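Prindthorpe Long Tidy Box with Lid
Product code 201
In stock at our Plustadville shop and online

If you are anything like us, you have a cupboard somewhere in the house that you open with one hand ready to catch whatever falls out. Ours was the tea cupboard. Years of half-finished packets, tins without lids, lids without tins, and a bag of something smoky that had been pushed so far back it had become part of the wall. We started looking for a box that would sort it out, tried a good many that didn't, and in the end asked Taşdemir, who make our bread bins, whether they would mould one to our own measurements. The Long Tidy Box is what came back, and we are very fond of it indeed.

It is long and fairly shallow, so that it slides on to a shelf like a drawer and you can pull the whole lot out, have a good rummage, and push it home again. The sides are clear enough to show you what is running low and just cloudy enough that it all looks tidier than it is (a kindness on a Sunday-best sort of shelf!).
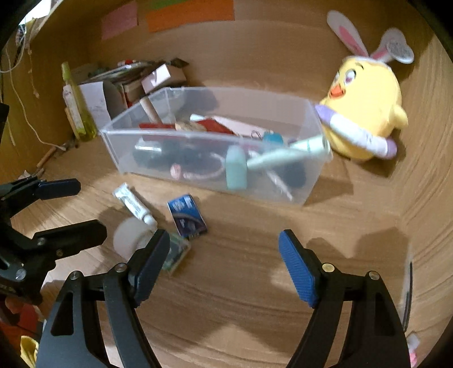

Will the lid keep loose tea fresh by itself?
It will keep out dust, crumbs and most kitchen smells, but the lid is a simple push-on one without a rubber seal, so we would leave loose tea in its own packet, folded over and clipped, or tip it into a small tin and stand the tin in the box.

What you get
One box and one push-on lid
2 slot-in dividers, which can go in any of the 9 grooves along the inside
A sheet of plain paper labels, which peel off without leaving that horrid grey stickiness behind

Capacity: 900 ml when filled to just under the rim
Care: hand wash in warm soapy water, please. The top rack of a dishwasher won't crack it, but the plastic does go dull after a while and we'd hate for you to be disappointed.
Not suitable for the microwave, oven or freezer.

Ways our customers use it

We sell it as a tea box, and tea is still what most people buy it for, but the letters and messages we get would fill a cupboard of their own. Seed packets are a great favourite, filed upright by sowing month with the dividers between spring and summer. So are sewing bits, plasters and ointments, and those little sachets of yeast that hide behind the flour. One lady wrote in July to say she keeps her late mother's recipe cards in hers, and that they fit as though they had been measured for it, which pleased everybody here no end.

For tea, our own way is to stand the packets on their short ends with the newest at the back, so the older ones get drunk first. Taller bags can lie down flat along the length of the box. If you buy from a specialist shop and your packets come in all shapes, take out both dividers and let them settle as they like.
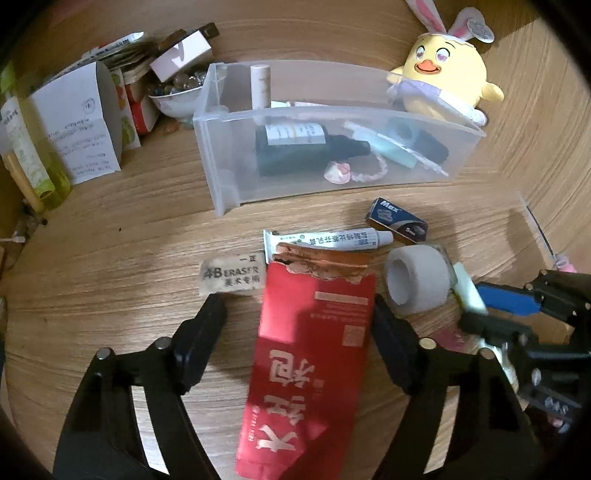

Photo: Saduser

Once a packet has been opened, squeeze out as much air as you can, roll the top down two or three times and put a clip or a wooden peg on it. Dark oolongs and black teas are fairly forgiving and will sit happily for months. Green teas are fussier – buy those in small amounts and keep them away from the cooker, and well away from the spice jars, as they pick up the smell of cumin faster than you would believe.

Delivery and returns

We post from Plustadville in plain card boxes with shredded paper, and no plastic wrap at all. If the box isn't right for your shelf, send it back unused with its lid and dividers and we will refund you in full, postage included. Do measure first, though, and remember to allow a little room above the lid for your fingers!

Spare lids and dividers can be bought separately. Ask for them by the product code at the top of this page and we'll find them for you.

Page last updated 8/11/24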